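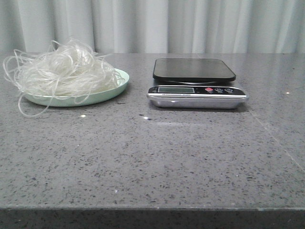

Drunavmont – Porar has published its setup and upkeep notes for Dadeck, the single-arm cell it uses to test the handling of dry foods. The company makes no claim that the cell is ready for a kitchen. The test piece is a tangle of thin noodles on a green plate, next to a small kitchen scale with a red button. Strands hang over the rim of the plate, and that is the trouble with them: a grip that works on a box or a bottle tells you very little here.

The notes cover cleaning, finger care and the checks made before each run. They were written by Rahel Plattner, who looks after the cell, and reviewed by Fankhauser, an outside service firm.

"I have read too many setup guides that stop at the first good run," said Plattner. "I want to know what the cell does on run 300, when the fingers are dusty and a cable has crept." 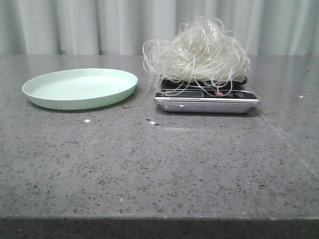

Weighing is the part of the method Porar trusts least. The scale is set to zero with a bare platform before each run, and the figure is read again after the arm has backed away. With the whole heap on the scale and the plate empty, strands can still dangle over the front panel and cover part of the display. Any strand that rests on the counter takes its share of the weight with it, so the notes call for a check by eye before a reading is logged.

Upkeep in short:

1. Wipe both finger faces every 70 runs with a dry cloth and look for chips.
2. Bring the fingers over the counter, short of the plate, and check that the gap between them is even from top to bottom.
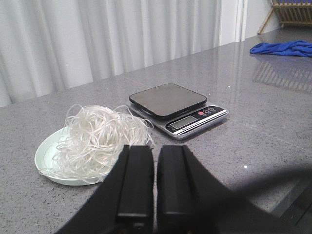
3. Run the empty path at 60 percent speed. Stop if the cable drags or pulls tight.
4. Clear crumbs from the counter before setting the scale to zero.

Fankhauser's reviewer, Slavica Vasić, asked for one change: a failed check now ends the session – no second try, no quick fix.

"It's a decent list," said Vasić. "Whether people follow it late in a shift is another matter."
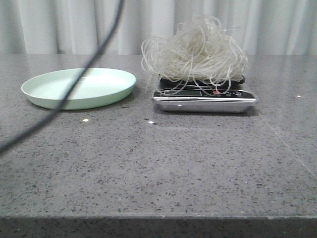
Noodles on the scale at the Dadeck cell, with a black cable crossing in front of the plate.

Porar will keep the notes open to changes. It has not set a date for trials outside its own site.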